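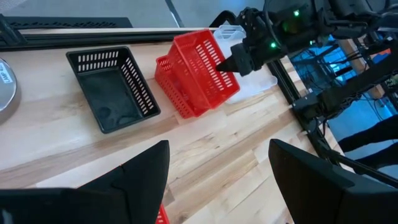 November, 4.15 pm

Parking sensor rig, bench 6. Howells valet lane wants to know why the Judar unit missed a stationary car at walking pace. Ran 43 passes against the dummy bumper with the gain at 800. It missed 11, all with the bumper turned side on. Straight approaches were fine.

Swapped in the Flonitz head and the misses stayed, so I don't think it's the sensor. Berwyn Ellis suspects the bracket angle. Inder are sending the older bracket.

To do: repeat side-on passes with the bracket shimmed, log the supply voltage.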